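Workshop notebook – listings and property prep
1 February 2019

Spent the morning on the Virncombe listing sheet. The old sheet gives the finished area as 1,866 square feet and the county record agrees, so that figure stays. The lot size is still blank. The survey in the folder has a coffee ring over the one number we need, and the scan was made after the coffee. I have asked the title office for a clean copy.

Changes made to the sheet template today:

Heating type is now a required field. It was optional and people skipped it.
"Bonus room" is gone from the room list. Use "den" or "other" and write a line saying which floor it's on.
The school district field pulls from the parcel number, not the zip code. Two of our streets sit in one zip and two districts.
HOA fee now asks monthly or yearly. Semow was showing the yearly fee as monthly, and we had a call about it.

Ran the new template against 19 active listings. Four came back with errors. Three were missing heating type, as expected. The fourth was the Maurya duplex, where the parcel number has a letter at the end and the field only takes digits. Widened the field and it went through. I have not checked whether the export to Clomis keeps the letter. Need to do that before anything with a split parcel goes live.

Lockboxes: the spare on the second hook sticks at the third wheel. Graphite helped for a few turns and then it stuck again. Tagged it and put it in the drawer, do not hand it out.
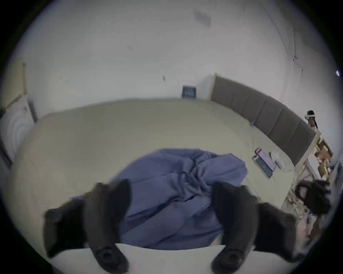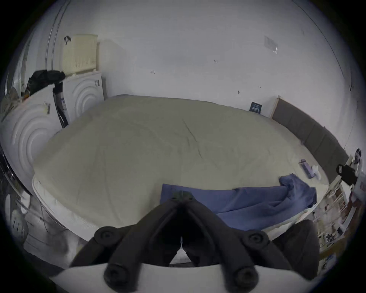
Both: blue bedding on the bed, crumpled.

After lunch went back to the flyer problem. The page prints fine on the small printer, but on the large one the bottom line with the license number drops off. The margin setting in the file is a quarter inch and the large printer wants more than that. Moved the footer up and cut one line from the neighborhood paragraph to make room. Printed four test copies, two on each machine, and the license line is there on all of them. The gray in the header comes out darker on the large printer. Leaving it.

The neighborhood paragraph itself needs a rewrite. It still says the branch library is closed for repairs, and it reopened in October. It also gives a drive time to the train station with no time of day on it, and I would sooner take that out than argue with buyers about traffic. Put in the distance by road instead once someone has measured it.

Sign post order: the short posts are fine for packed ground but lean in the soft strip along the Virncombe road. Try the longer ones there first.

Still open:

Clean survey copy for Virncombe
Clomis export, parcel numbers with letters
Correct the HOA fee on the Semow sheet by hand – the template change does not fix old entries
Replacement lockbox
Road distance to the station, then reprint the flyer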